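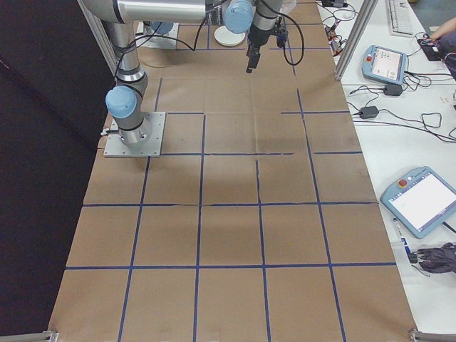 The long worktable, with its kraft paper and tape grid.

About Gakholm

Gakholm is a packing and sorting workshop on the ground floor of the old Ollow building. We take in mixed small goods, lay them out, sort them, check them against a list and pack them again so they can be put on a shelf or mailed. Most of our customers are small shops and online sellers who do not have a table big enough to do this themselves.

We started with 2 tables and a rented storage unit. Today we have 23 customers on regular service and take one-time jobs when there is room on the schedule.

How we lay out a job

All of our sorting is done on paper. We cover the worktable in brown kraft paper and mark it into squares with dark blue tape. Each square gets one kind of item. When a square is full, it is packed and cleared before anything else goes into it.

The lines are put down by hand. They are not perfectly straight and we do not need them to be. A line that has lifted gets a new strip laid over the old one. The paper picks up creases and scuffs as it is used, and we leave it in place until the marks make it hard to see small parts. Then the whole sheet comes up and a new one goes down, which takes most of a morning with the taping.

We tried painted lines on a bare tabletop first. The paint wore off in the spots that got the most use, and changing the size of the squares meant sanding. Tape on paper is cheaper and can be changed between jobs. Dark blue shows up well against the brown. We also tried yellow, and it was hard to see late in the day.

What we handle

Kitchen small goods, craft supplies, hardware in bags, stationery, replacement parts and returns. The Finevico returns line is our longest-running job. It covers 65 separate items and is sorted 52 weeks a year.

We do not handle food, liquids, batteries or anything that has to be kept cold.

How a job works

Send us your item list first. A spreadsheet is best, but a typed list is fine. We will tell you how much table time the job needs and give you a price before you ship anything.

Goods should arrive in closed cartons with your company name on two sides. Please do not use loose fill. It ends up in the squares and has to be picked out.

After sorting, you get a count sheet showing what was on your list, what arrived and what did not match. Items that do not match are bagged separately and sent back with the order unless you ask us to throw them away.

Where we are

Our entrance is on the Sandoval Street side, through the gray door next to the loading dock. Deliveries are accepted in the morning only. If you are dropping off more than one pallet, call ahead so we can clear the dock.

The dock will be closed for floor repairs for part of June. Customers with regular pickups will get the dates by email.

Page last updated 2018-07-06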